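The letter from Dellus, and what I did about it

So I've finally got a solicitor. I never thought I'd type that. I'm the sort of person who apologises to cash machines, and the idea of ringing up a law firm and saying "hello, I would like to have a dispute please" made me want to go and lie under the stairs.

Some of you will remember the saga of the deposit from the old flat on Jernby Road. For anyone new, I moved out in August, left the place cleaner than I'd found it, and waited for my £1,452 to come home. What came home was a two-page letter from Dellus, the letting agents, saying they would be keeping £1,443 of it for "general deterioration and sundry remedial works". They were very kindly returning nine pounds. I did get a nice sandwich out of it.

My first go at sorting this out was a furious email, written at midnight with a glass of wine next to me. Please don't do this! I had to hand the whole thread over later and there's a line in there about their stapler that I'd give a lot to have back. They replied with one sentence, and then they didn't reply at all.

It was my sister who said I should talk to somebody who does housing law for a living. She'd used a small firm called Skesia over a boundary wall (a long story, and hers to tell) and she gave me the number for Halima Mrema. I rang from the car park at work so I couldn't chicken out in front of anyone.

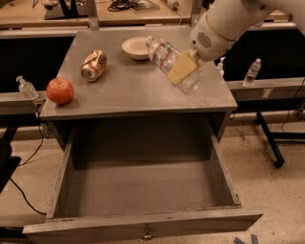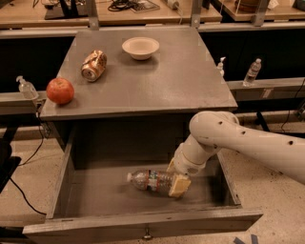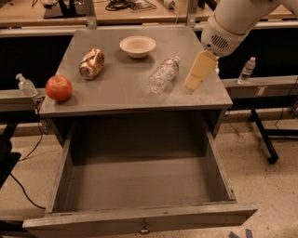
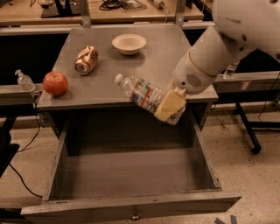 Anyway, Halima. I'd been expecting somebody terrifying and what I got was a very calm woman who asked me for the tenancy agreement, the check-in inventory, the check-out report, and every message I'd sent or received, in date order. In date order was the bit that nearly finished me. I spent an entire Saturday on the living room floor with a hole punch, and Choo (the cat, for new readers) sat on whichever page I needed next.

The first meeting cost me £129 and I'll be straight with you, I winced. But she'd told me the price on the phone, and she wrote down exactly what I'd get for it, and there were no little extras on the bill afterwards. I'd built up this picture of a clock on the wall ticking through my savings. She also told me quite early on that I might not need her for very long, which made me like her enormously.

What she wanted to know, over and over, was what the paper said. I kept trying to tell her how I felt about it all – the rudeness, the nine pounds, the man who called me "my love" on the phone – and she'd nod and say "and is that in the report?" It hardly ever was. On the other hand the check-in inventory already listed the hall carpet as worn and the bathroom sealant as marked, in their own clerk's handwriting, and those were two of the biggest things they were charging me for. I'd had that inventory in a drawer for years and never read past the first page.

She drafted a letter. It's a page and a bit long, there isn't a single adjective in it, and it's the most frightening thing I've ever put my name to. It sets out each deduction, what the inventory says about it, and asks for their invoices. Then it gives them a date to answer by and says what we'll do next if they don't. I'd have put in at least one remark about the stapler.

They've written back! A proper reply this time, from somebody with "manager" in their job title, saying they are "reviewing the position". Halima says not to read too much into that and not to ring them, so I'm not ringing them. I have picked up the phone twice and put it down again.

In the meantime I've gone a bit mad in the new place. I've photographed every skirting board. My check-in folder has 42 pictures in it, all labelled by room, and I made the new agent initial the list of scratches on the worktop while she was still holding her coat. She was very decent about it.

If any of you have been through the same thing I'd love to hear how long it took, especially if your agents also went quiet for a while in the middle. The comments are open, and I'll post again when I've heard from Dellus.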